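Giuliana Cuadros had the doors open at a quarter to nine, with the coffee made and the chairs pushed back against the wall. The open day at Fellenby was supposed to start at ten, but people had been standing outside since well before that and she did not like making them wait.

Cuadros runs the manipulation group at Fellenby, a research shop that works on robot arms for ordinary indoor jobs like clearing tables, sorting dishes and putting things back where they came from. The group moved into its present space in September. Before that it shared a floor with Brerthorpe, a packaging firm, and had to stop work whenever Brerthorpe's line was running.

"The floor shook," she said. "You can't teach an arm to pick up a plate on a floor that shakes. We lost most of a spring to that."

She trained as a mechanical engineer and spent her first working years on conveyor systems. The move to arms came when a project she was on needed a person at the end of the belt to turn parts over by hand, and she was asked to find out what it would take to replace the turning. It took longer than the belt had. By the time it was finished she had stopped thinking about belts.

We talked in the small office off the main room, with the door open so that she could hear when she was wanted. She was wanted a lot. A boy asked whether the arms could play chess. A man from a catering company asked what they cost and wrote the answer on his hand.

The current project is called Trerovard, after a street where one of the group used to live. Its subject is table setting and clearing with two arms working over the same small area. Each arm has a camera near the gripper, and another camera looks over the whole table. A person steers the arms through a task while everything is recorded, and the recordings are used to train a program that later tries the same task alone.

I asked how many recordings that takes.

"We have 2,411 in the set we're using now," she said. "When we started I told everyone 400 would do it. That was my number and I put it in the plan. With 400 it could do the job if everything was exactly where we'd left it. Move the tray over by the width of your thumb and it went for the wrong spot."

So they began moving things between one recording and the next. Trays were shifted and turned. Dishes were swapped for other dishes. Some of the material is glass, and that caused its own trouble, as cameras have a hard time with anything they can partly see through. Cuadros said she would have been happy to leave glass out for the first year. The others talked her into it.

"They said people own glass plates. I couldn't argue with that."

An operator works in sessions of an hour, then has to take a break. She was firm on this point. Tired operators make small corrections they would not make when fresh, and the program learns the corrections along with everything else. For a while the group had an arm that dipped a little to the left before every grasp. They went through the recordings and found the same dip in a week of afternoon sessions, all done by one person. The person was Cuadros.

"I took my own recordings out," she said. "Then I did them over in the morning."

The demonstration started late. Visitors were let in 12 at a time and stood behind a line of tape on the floor. Cuadros gave a short talk, mostly about what would go wrong. She asked people not to clap in the middle of a run, and told them that a run could be stopped at any moment and that stopping one was normal.

She does not like demonstrations much. A visitor sees two or three tries and decides from those whether the thing works, while the group goes by hundreds. She also thinks videos have spoiled people a bit. Most of the ones online are sped up, and visitors are surprised at the real pace.

"A kid said to me this morning, my grandma is faster. I said yes, mine too."

What she does like is the questions afterward, particularly from people who handle dishes for a living. A woman who had worked in a hospital kitchen asked why the gripper fingers came to such a narrow point. Cuadros explained that a thin tip gets under the rim of a flat dish, and that the wider part behind it gives some strength. The woman said she would want something softer for cups. They talked about that for several minutes and Cuadros wrote down the name of a glove liner.

Money came up too, at the end. Fellenby has funding for 2 more years of Trerovard. Part of it comes from Delić, which makes kitchen fittings and would like to know whether a counter could be built with this kind of arm in mind. Cuadros said she had told them it was early to be drawing counters. They are drawing them anyway – she has seen the sketches and thinks the drawers are too deep.

I asked what she would count as a good result. She said an arm that someone could leave alone in a room with a set table, and come back to find the dishes stacked and in one piece. She would not put a date on it.

The arms and the tray at Fellenby:

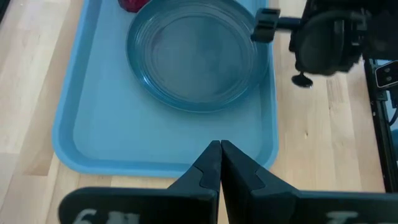
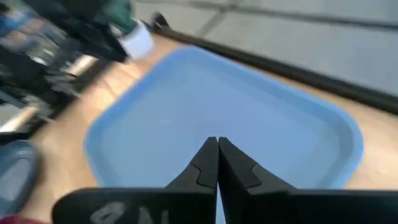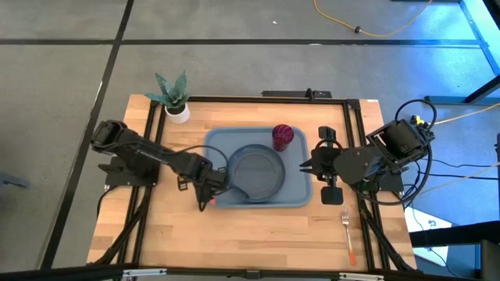 Lizeth Grajales thought the hour limit on operators was still too generous. In her view the corrections start creeping in after half that time, and an operator is the last one to notice. She would rather see shorter turns and more people taking them, even if it meant training new hands every month.

Cuadros had heard this before and did not disagree. The trouble is finding the people, she said. A new operator needs a couple of weeks before the recordings are worth keeping, and during those weeks someone experienced has to sit alongside and watch. She has asked for another position on the project and expects to hear by Monday.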